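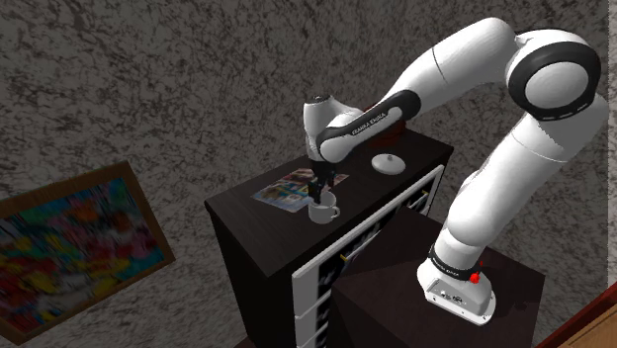 Fig. 1: Simulated Franka arm with its fingers down in the mug, cabinet-top setup.

Datasets > Manipulation > Travuvard Cabinet-Top > README

# Travuvard Cabinet-Top: README and data card

Hello, and thanks for downloading this! I'm the person who put the set together, so if something is broken it's almost certainly my doing. Travuvard is a collection of simulated arm demonstrations for training pick-and-place policies. Everything was made in the simulator and no real robot was involved at any point, so please don't quote results on it as if they were hardware results.

Last changed: July 21, 2023. The version before that went out in March and had a nasty bug in the gripper labels (see the bottom of this file).

## What you get

There are 200 episodes, each one a full attempt at a single task, spread over 12 room layouts. The layouts change the wall finish, the furniture and whatever is lying about on the surfaces. I was quite keen on clutter. My first go at this had one mug on one bare table, and the policy I trained on it fell to bits the moment I put a magazine under the mug, so now there are magazines, loose lids, paintings on the walls, all sorts.

Each episode folder holds:

- the rendered camera frames
- joint positions and the gripper opening at every step
- the pose of the target object
- a one-line instruction in plain English ("pick up the mug", that kind of thing)
- a small notes file, which is sometimes empty, sorry

The instruction only ever names the target. It won't say anything about the lid or the booklet next to it, and I left it that way on purpose.

## How the episodes were gathered

I drove the arm myself for all of them, using the Restton teleop plugin and a cheap game controller. A scripted planner would have been a lot quicker (I did try!) but its paths all looked the same, and I wanted the little hesitations and corrections you get from a person steering. You'll see plenty of those. In some episodes I come down at the wrong angle, back off and have another go, and I kept these in as long as the task got done by the end.

Start poses are shuffled by the Finier scene sampler. It moves the objects, turns them, and now and then leaves a mug handle pointing somewhere really awkward. Mugs can be gripped by the wall, with fingers going down into the opening, or by the handle. Both count as fine and the label file doesn't tell them apart. I'd like to add that one day, so if you do it first, please send it over.

## Splits

The training part is 80 per cent of the episodes and the rest is for testing. I split by layout, so a room that turns up in training never turns up in the test part. Please don't reshuffle by episode! The scores go up and they don't mean much.

## Things that will annoy you

- White mug, white arm links, white drawer fronts. If your model leans heavily on colour it may struggle in the paler rooms.
- The forearm gets in the way of the camera a lot, especially when it reaches across the cabinet from the side. Objects behind it can be half hidden for a long stretch.
- Drawers are scenery. They don't open, and there are no drawer tasks.
- Contact between the fingers and thin rims is a bit jittery in this build of the simulator. I smoothed nothing.
- 5 episodes have no notes file at all. The loader copes, but your own script might not.

## Using it

Unzip, point the loader at the top folder, and run the check script before anything else. It goes through every episode and grumbles if the number of frames and the number of joint readings don't match. If you're on the Arabzadeh loader, use the newer config, as the old one reads the gripper opening upside down.

That was the March bug, by the way: open was stored as closed. If you trained anything on that release, bin the gripper channel and fetch the new files. The frames and joint readings haven't changed, so you can keep those.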